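What I learned swapping out a tired old bottling conveyor

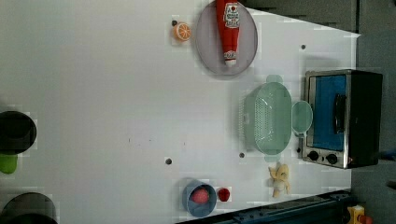
Posted by Tess Varga
Maintenance planner, Irkent

We finally did it! After two winters of nursing the old line along with cable ties and crossed fingers, we've put in a new 62-metre conveyor from Uibo, and I've been grinning since January.

A bit of background. Our plant in Irkent fills jars and small bottles, and the old belt topped out at 1,000 units an hour on a good shift. The new one is rated for 3,000. We haven't pushed it that far yet (the capper can't keep up), but even at half speed the difference in noise is wonderful — I can talk to the operators without shouting.

The part I love most is the accumulation table before the labeller. When the labeller stops for a roll change, everything upstream keeps moving for four minutes. Four! We used to lose the whole line every time.

The controls are by Gandik, and I was nervous about those, having grown up on relays and a colour-coded wiring diagram taped inside the cabinet door. Two evenings with the manual sorted me out.

If you're planning something similar, measure your floor levels first. Ours drops toward the drain at the centre of the room, and we had to order longer legs.

Next month I'll write up the Cisto guide rails, and how we got changeovers down.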